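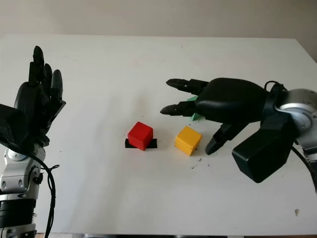
A black robotic hand beside a white tabletop.

Notes from a club cricket preseason

2022-04-30

I said last year that I would write more about the club game and less about what I watch on TV, so this is a post about Kulline Cricket Club and the preseason we just finished. We play in a small league. Our home ground is at Pulevness, which has one good square, one bad outfield, and a parking lot that floods. I bat at six or seven and keep wicket when the regular keeper is working.

We started indoor nets in March at the sports hall in Drorumari. The hall has two lanes and the floor is fast, so the ball skids on and stays low. It is good practice for hitting straight and poor practice for almost everything else. Spinners don't like it. The ball comes off the mat at one pace and they end up bowling flat to keep from being pulled, and then they need a few weeks outdoors to get their loop back.

Attendance was better than last year. We had 32 players come through at least once, and enough regulars to fill both sides. Last season we had to forfeit a second team match in July for lack of players, and I would like to avoid that this time.

For the first few sessions I batted the way I always do indoors, which is badly. I plant my front foot early and play around it. A teammate filmed me from behind the bowler and I watched it at home that night. The foot goes down before the ball is released. I have been told this for years and did not believe it until I saw it.

What helped was a plain drill. One person stands a few yards away and drops a ball, and you hit it on the second bounce with both feet still until it lands. It feels like something for children. I did it for ten minutes before every net and by the end of the month I was leaving the ball better, which matters more for me than hitting it.

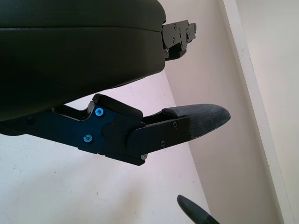
Black gripper parts, seen close up.

We moved outdoors in the second week of April. The square had come through the winter well apart from the two end pitches, which are still patchy. The roller was out of action for a while with a broken drive chain, and the replacement took longer than it should have. As a result the practice pitch was soft and the ball was stopping on us. Anyone who had spent a month on the indoor mat was through the shot too soon. I chipped two to mid-on in my first session and one more in my second.

Keeping was harder than batting. I had done no keeping at all over the winter apart from throwing a ball at a wall. My knees were sore after an hour. Standing up to the stumps on a soft pitch is mostly guesswork, and I took one on the collarbone that left a mark for a week. I have since bought new inner gloves, and I am trying to stay down longer before I come up with the bounce. That is the only technical thing I am working on behind the stumps. If I try to fix more than one thing at a time I drop catches.

We played one practice match, a 40-over game away at Dumitrescu. They won the toss and put us in. We were 63 for 5 with the ball moving around, and I came in with no great plan other than to leave anything wide. I made 19. It took a long time and included one proper cover drive. We got to 148, which on that pitch was fair.

They knocked it off with two wickets in hand. We should have won. We dropped three catches, one of them mine, a thin edge that I went at with one hand when two would have reached. Our opening bowlers were good, and the change bowling was short of a length and got cut all afternoon. The boundary on the near side there is very short and we put our best fielder on the other one. That was a mistake in planning more than in playing, and we talked about it in the car.

The tea was good. They do hot potatoes.

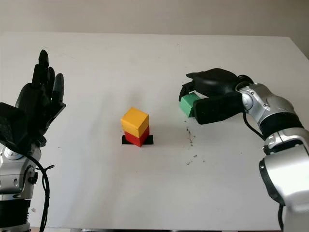

How many overs should a club bowler bowl in preseason?

Start with three or four at a gentle pace and add a couple each week. A bowler who expects to get through ten in a league match should have bowled a spell of six or seven outdoors before the first game, with a day off afterward.

I get asked that by newer members because I keep the nets sheet, and the answer above is what our quicker bowlers follow. Two of them had sore backs last May after doing nothing all winter and then bowling flat out in one evening. This year they built up, and so far both are fine.

On the money side, the club raised 1,270 over the winter from the quiz night and the raffle. Most of it is going on a new set of covers. The old ones have holes along the fold, and last season we lost a start to a wet patch on a length after a dry morning. The rest will pay for match balls. I would have spent some of it on the sight screen at the road end, which leans, but the vote went the other way.

The league has changed the points system again. A losing side can now pick up more batting points than before, so it is worth batting out the overs even when the chase has gone. I think that suits us. We have several players who can stay in and not many who can score at eight an over, and I am firmly in the first group.
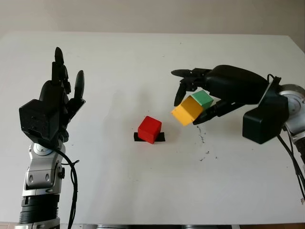 First league game

We are at home to open the season, with a 1 p.m. start. The pitch has been cut and rolled, and the forecast is dry but cold. I am down to bat at seven and the regular keeper is available, so I will be somewhere in the ring, probably at midwicket. I still need to put new studs in my left shoe and find my other batting glove. The scorecard will go up here once I have copied it out of the book.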